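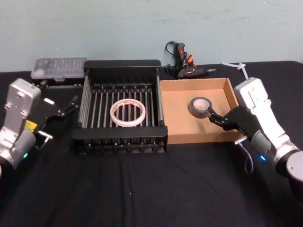
Cómo ordenar cintas y material menudo con un escurreplatos y una caja de cartón

Guía práctica del taller de Grenolthorpe
Responsable de contenidos: Kaan Ersoy

Objeto de esta guía

El presente documento recoge el procedimiento recomendado para organizar rollos de cinta adhesiva, tapas, carpetas finas y otros materiales de uso frecuente sobre una mesa de trabajo compartida. El sistema se apoya en dos recipientes fáciles de conseguir: un escurreplatos metálico y una caja de cartón de paredes bajas. Está dirigido a las personas usuarias de los talleres de Grenolthorpe y de la sala Nurkari, aunque puede aplicarse en cualquier despacho, aula o cocina en que se embalen paquetes con regularidad.

El principio es sencillo. El escurreplatos recibe lo que debe verse y tomarse con una sola mano. La caja recibe lo que se utiliza con menor frecuencia o lo que está pendiente de revisión. Mientras ambos recipientes permanezcan juntos, la zona de almacenamiento queda delimitada y el resto de la mesa se mantiene disponible para trabajar.

Materiales necesarios

Un escurreplatos con varillas, preferiblemente estable y sin bandeja extraíble.
Una caja de cartón abierta, sin tapa, cuya altura no supere la del escurreplatos.
Un paño oscuro para cubrir la mesa (opcional).
Un paño húmedo y otro seco para la limpieza.
Etiquetas de papel y un rotulador.

Paso 1. Despejar y limpiar la superficie

Retire todos los objetos de la mesa antes de colocar los recipientes. Pase primero el paño húmedo y después el seco. En los tableros mates conviene trabajar con luz lateral, que permite distinguir las marcas de roce y los restos de adhesivo. Las marcas superficiales suelen desaparecer con agua templada y unas gotas de jabón neutro; las que persistan no impiden continuar.

Preste atención a los fragmentos pequeños de papel, plástico o cinta. Si quedan bajo las patas del escurreplatos, este puede cojear o desplazarse al retirar un rollo.
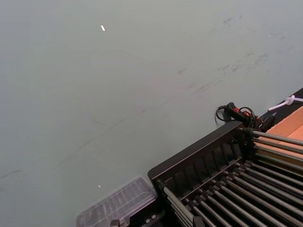 Tablero gris con marcas de roce, junto a una esquina del escurreplatos y un recipiente de plástico transparente.

Paso 2. Decidir la posición del escurreplatos

Coloque el escurreplatos hacia el fondo de la mesa, con el lado más alto alejado de la persona que trabaja. De este modo, las varillas quedan accesibles desde delante y el panel posterior sirve de tope. Compruebe que todas las patas apoyan correctamente y presione ligeramente cada esquina.

Si el modelo dispone de ranuras verticales en la pared trasera, resérvelas para piezas planas: tapas, separadores, sobres acolchados o plantillas de corte. No introduzca en ellas cuchillas ni tijeras abiertas. Las herramientas cortantes se guardan en el cajón Orell, conforme a las normas generales del taller.

Paso 3. Situar la caja a su lado

Arrime la caja a uno de los laterales del escurreplatos, sin dejar hueco entre ambos. Una separación de pocos centímetros basta para que los rollos pequeños rueden y acaben detrás de los recipientes. Las personas diestras suelen preferir la caja a la derecha; en los puestos compartidos se adoptará esta posición, salvo acuerdo distinto entre quienes los utilicen.

Cuando la caja sea de cartón corrugado, revise las esquinas inferiores. Si alguna se ha abierto, refuércela por fuera con una tira de cinta. El interior debe permanecer liso para facilitar la limpieza.

Paso 4. Clasificar los rollos

Separe las cintas por su uso antes de asignarles un lugar. En nuestros talleres se sigue este criterio:

Cinta transparente: sobre las varillas del escurreplatos, tumbada, en la zona central.
Cinta americana y otras cintas de refuerzo: en la caja de cartón.
Cinta de papel: sobre las varillas, cerca del borde delantero.
Rollos casi agotados: en la caja, junto a la pared más próxima.

Los rollos se depositan tumbados. De canto ocupan menos, pero ruedan con facilidad y pueden encajarse entre dos varillas. Antes de guardar cada rollo, doble el extremo de la cinta sobre sí mismo – un pliegue corto es suficiente – para localizarlo sin dificultad la próxima vez.

Paso 5. Liberar la zona delantera

La parte delantera de la mesa se reserva para el trabajo. No deben dejarse en ella rollos, recortes ni recipientes adicionales. Si se utiliza un paño como cubierta, estírelo desde los bordes hasta reducir las arrugas; los pliegues marcados dificultan el corte recto del papel y hacen que las piezas pequeñas pasen inadvertidas.

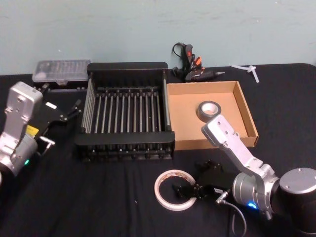

El escurreplatos y la bandeja de cartón, en contacto por uno de sus lados, sobre la tela negra.

Paso 6. Etiquetar y registrar

Escriba en una etiqueta el contenido previsto para cada recipiente y fíjela en la cara exterior. Evite las abreviaturas personales. En la sala Nurkari, la caja de reserva lleva además la referencia 1792, que debe figurar en las solicitudes de reposición.

Mantenimiento

Vacíe la caja una vez al mes y deseche los cartones interiores de los rollos terminados. Las varillas del escurreplatos se limpian con un paño apenas humedecido, siguiendo su dirección. Si hay restos de adhesivo, aplique unas gotas de aceite vegetal, espere unos minutos y retire el sobrante con jabón.

Las solicitudes de material nuevo se entregan en el mostrador de la sala Oral antes de las 14 horas.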